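March, bench notes, morning

Back on the protocol converter for the Mészáros cabinets. Picking up where I stopped: the board talks to the machine fine, the machine talks back, and then every so often the door-open event just doesn't reach the server. Credits in, credits out, jackpots, all fine. Door open, maybe. Which is the one the regulator's test house cares about more than anything, so of course it's that one.

Ran the Etent simulator against our board overnight with the script set to open and close the main door over and over. 352 cycles. The server log had 316 of them, so 36 gone. I matched them up by hand against the simulator's own log (took most of a pot of coffee) and the missing ones aren't spread out at all. They come in bunches, and every bunch sits right on top of a meter poll.

So here's what I think is going on. When the server asks for the full meter set, our board goes off and collects everything from the game in one long run. While it's doing that it still reads exceptions off the serial line, but it parks them in a buffer with one slot. One! If the door opens and closes during the poll, the close lands on top of the open and we send up a close with nothing before it. Prasel's server sees a close for a door it believes is already closed and quietly drops it as a duplicate. Two harmless-looking decisions that eat an event between them.

I went back to check why the buffer is one slot. It's from the first firmware, when we only had a handful of bar machines on it and the poll was short. The comment in the code says "enlarge later". That comment was mine. OK then.

11:20

Made the queue 40 deep. Picked that because it fits in the memory block we already set aside and I didn't feel like moving the block. Also changed it so exceptions get a time stamp when they come off the wire and not when they get sent, which I should have done ages ago. Otherwise the server puts the door event after the meter read even though it happened before, and somebody looking at the audit trail thinks the meters were pulled with the door shut.

Flashed board 2 only. Board 1 stays on the old build so I can compare. Please don't "help" by updating board 1, it has tape on it that says OLD.

Started the same 352-cycle script on both.

Meanwhile read through the draft technical annex again. The annex says a terminal has to hold events locally if the link drops and then send them in order when it comes back. It doesn't say how many events. Asked the question through the usual address two weeks ago and got a very polite reply that didn't have a number in it. Our Zellgate modem drops the link whenever the cell tower feels like it, so this isn't a theoretical problem for the small-town halls. A bar with two machines won't make many events in an afternoon. A hall with 63 machines behind one converter rack will, and if the link is down when the staff do the morning cash clear, every single door in the place opens inside half an hour. I want the offline store to be on flash and big enough for a full day of that, whatever the annex ends up saying.

Things I still don't like about the offline store: it writes each event separately, so we're wearing out the same page of flash. Needs to be spread around. Also no checksum on the record, only on the page. Lose power halfway through a write and you lose the page, good events and all. I'll do this right after the queue thing is proven, not before – I've been burned by changing two things at once.

2:45

Board 1 (old build): lost events again, same pattern, bunched on the polls. Good, that means the test is repeatable.

Board 2 (new build): 352 out of 352. Every open has its close, in order, time stamps look sane. I looked at it twice because I was so pleased with it!

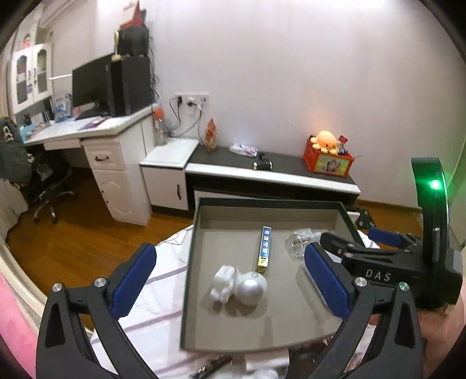
Before anyone gets too happy, this was all with the simulator, and the simulator is very well behaved. The real Mészáros cabinet bounces its door switch. You can get open-close-open-close from one person leaning on the door with a hip, and every bounce is a legal exception as far as the protocol goes. With the one-slot buffer we were accidentally filtering that out. Now we'll send the lot, and I can already hear Prasel complaining about the event volume. Options are to debounce on our side (but then are we editing the audit record? I'd want that in writing from the test house) or send everything and let the server sort it out. Leaning toward sending everything.

To do:
Run board 2 on the real cabinet, main door and the cash box door both.
Pull the link during a poll, put it back, check the order.
Ask Prasel if the duplicate-drop rule can log what it drops. They must have a switch for that.
Write down the firmware numbers properly this time. Board 1 is the December build, board 2 is today's, still has no number.
Second power supply for the rack, the one on the left hums.

Leaving both boards running with the poll interval turned down as low as it goes. Will look at the logs first thing.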